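Unit 13: Reading a living room before you move anything
Notes for the home support stream, Zoltelbridge Community College
Guilan Yu

Okay, so this week we get to my favourite bit of the course, furniture! Last week Gráinne took you through the intake form, and I know a few of you thought it was long (it is long). Keep it handy, as we'll be filling in page two from these photos.

Start with whatever folds. Folding pieces tell you a room gets used more than one way, and they're the first things you'd shift to open up a path. When you sketch your plan, draw the legs as well as the tops. People always draw a neat square and forget that the feet splay, and the feet are what a toe or a frame tip catches on.

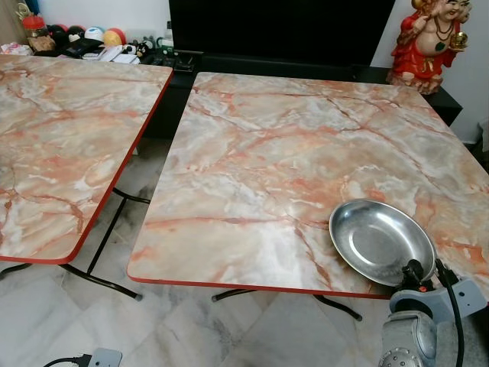 Fig. 1. Two folding tables with red edging and a narrow gap between them; steel dish on the right-hand one.

Have a think about that gap. Would you close it up or widen it into a proper walkway? I've marked both answers right in past years, so long as you asked the person living there first and wrote down what they told you. For the floor, put "tile, marbled" on the form and leave the slip rating blank until you've been there in your own shoes.

Now, chairs and walking aids, which Renji wants me to spend more time on this year.
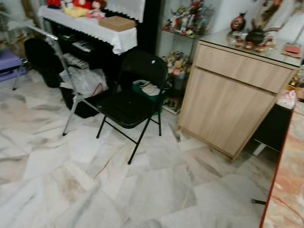 My own rule is that you sort out the sitting spot before you touch the storage. Find the chair, then find the walking aid, then look at how much floor lies between them and the next place the person wants to go. In Fig. 2 the aluminium walking frame has a foot on the tiles just left of the black folding chair, so note the two together on your sketch. Leave the figurines on the glass shelves out of your tidying plan altogether, please! Same with the soft toys on the cloth-covered table. The clutter underneath is fair game to ask about, gently.

For next class: one sketch, page two of the form, and three questions you'd ask on a first visit. The reading is Nagano, chapter 4, on reserve at the library desk.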